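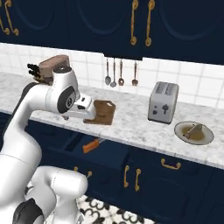
The Graltia kitchen cell, with the arm reaching over the cutting board. Rendering: Bamik

Reading time: 2 min
Last updated: Thursday, June 18, 2026
Print | E-mail

Bamik has changed the set-up of its simulated kitchen cell, Graltia, after the arm kept stopping short at the open drawer. The new settings went to all users this week, and the company asks them to load the new file before they start any further runs.

The fault was found by Theda Kramer, who looks after the cell at Bamik. In 13 of 500 runs the gripper came down over the drawer with the wrong offset, and the safety limit halted the arm. Kramer first suspected the drawer model. Then she compared the tool centre point with the value in the arm file and saw a difference of 2 millimetres.

"It is a small number, but with the drawer open there is not much room between the cabinets and the fingers," she said. "On the free worktop we never saw it."

The repair was done in the settings only. The tool centre point was entered again, the base of the arm was fixed to the floor at its old position, and the speed near the worktop edge was lowered by 10 per cent. The furniture stays as it was – marble worktop, navy cabinets with gold handles, toaster and cutting board.

Users should also check the view from the gripper. With the fingers open, the pad on each finger must be visible, and the round white housing must stand between them. If one pad is missing from the view, the mounting angle is wrong and has to be set again by hand. 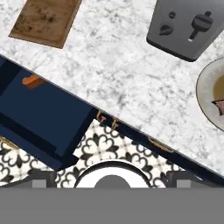

Next check in October

Bamik will repeat the full series in October, this time with the drawer closed as well. Rhona MacLeish of Nisora, which uses the cell for its own tests, welcomed the change but would like a warning in the software when the two values do not agree. "We lost some days with this, and a simple message would have helped," she said. Kramer said that such a message is planned – a date for it is not fixed yet.

Print | E-mail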